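Home Projects Reports Gallery Staff Contact

Does colour-coded nesting save cupboard space? A report on plastic bowls

Abimbola Ekwueme and Đạt Vũ
Product and Household Design, Stitonport

1. Why we looked at this

Nesting bowls are sold on a promise. Buy the set, the advertising goes, and a whole shelf's worth of bowls will live in the footprint of the biggest one. Our supervisor suggested we take the promise at face value and write it up. We were less inclined to take it at face value, having both lived in share houses where the "nesting" set ended up spread over three shelves with a colander jammed in the middle.

We asked a narrow question. When bright plastic bowls of mixed sizes are tipped out on a table and have to be put back together, does the colour help, or is it decoration?

2. Setting up

We covered the table with a dark green cloth so the bowls wouldn't skate about, and spread the bowls by hand. There was no fixed layout. Đạt wanted one, with chalk marks, and I argued that kitchens don't have chalk marks. Some bowls went down upright and some pieces ended up on their sides, much as they do when you empty a drying rack in a hurry.

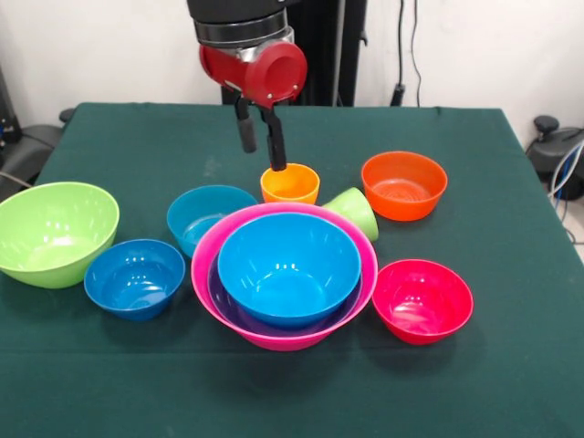
The first thing we'd question is the word "set". A set implies that every piece has one correct neighbour. Several of ours would sit inside more than one larger bowl without complaint, and a bowl that fits anywhere tells you nothing about whether you've got the order right. You find out at the end, when there's one left over and it's bigger than everything on top.

The pink, purple and cyan bowls were the easiest to discuss, as they stack with a ring of each colour showing. It does look good. It also only works if you already know the order, and a person opening somebody else's cupboard doesn't. Two blues in the same group caused more grumbling than any other pair. "The blue one" is not much of an instruction.

3. What the guides claim

We read two household storage guides, one from Istel and one from Nägeli. Istel's recommends grouping by colour "for faster recognition". Nägeli's recommends grouping by size and doesn't mention colour at all. Neither says how it knows. The Istel guide has a nice drawing of a cupboard with 300 mm shelves and nothing else in it, and we would like to meet the family who owns that cupboard.

4. Observations

Size beat colour whenever the two disagreed. Both of us reached for the largest bowl first and worked down, and neither of us could say we'd used the colour to decide anything. Where colour did help was in talking: "pass the orange" is quicker than "pass the second smallest".

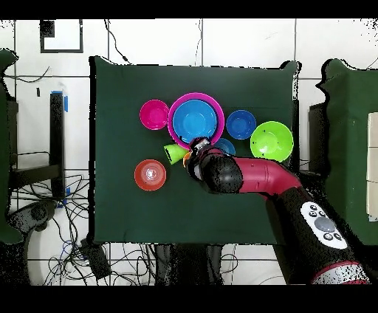

Small pieces were the real nuisance. A small bowl or cup will go inside nearly anything, so it gets put in too early, and then it props up whatever goes in after it. Leaving the small ones until last fixed most of this. We don't think that needs a product range.

5. Limits

Two people who already knew the bowls is a poor sample. We handled plastic only, and the Druken enamel bowls we'd hoped to borrow in October never arrived. We also didn't measure an actual cupboard, so the space claim in our title remains open, and we'd be wary of anyone quoting this report in support of it.

6. If we did it again

We would bring in people who had never seen the bowls, and include a same-colour group for comparison. Đạt would still like the chalk marks.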